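Ticket 295: Label printer in Exam Room 2 drops jobs
Site: Kilden clinic
Opened by: Aileen Bautista
Assigned to: Crisanto Dizon
Priority: Normal
Opened: April 5, 2024

Reported problem
Specimen labels sent from the Exam Room 2 workstation go to the queue and disappear. No error on screen. The same user can print from the front desk without trouble.

Crisanto Dizon
Checked the queue on the print server. Jobs arrive, show "sent" and clear, but the page counter on the printer stays at 78. Restarted the spooler. No change. Aileen, please print a config label from the printer itself (hold Feed until the light blinks twice) and send me the IP address on it.

Aileen Bautista
Config label printed fine. The last part of the address is 81.

Crisanto Dizon
The server has it as 78.81 and the label should say the same. Can you read me the whole line?

Aileen Bautista
You're right, the third number is different. It says 87. 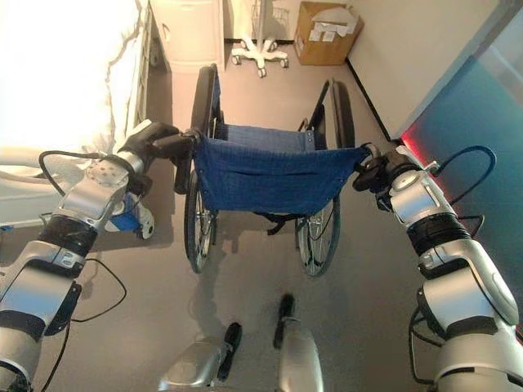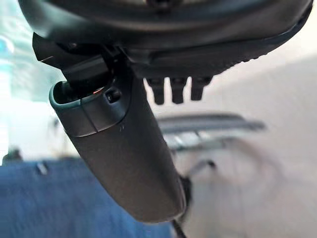

Crisanto Dizon
Thanks. 87 is the guest network. The wall ports were repatched when the Grusar switch went in, and this one ended up on the wrong VLAN. Passing to Alfredo for the port change.

Alfredo Ambrosio
Port moved to the clinical VLAN. Please power the printer off, wait for the lights to go out, and turn it back on.

Aileen Bautista
Done. Labels come out now, but the text runs off the right side.

Crisanto Dizon
Driver is set to 600 dpi from an old profile. This model needs the default. Changed it on the server and sent a test.

Aileen Bautista
Test label is good. Barcode scans.

Crisanto Dizon
Leaving this open until Eduardo Sison checks the other ports on the same patch panel. The server still logged those jobs as sent when the printer was off its network, so I have opened a separate ticket for that with Dromow.

Status: Pending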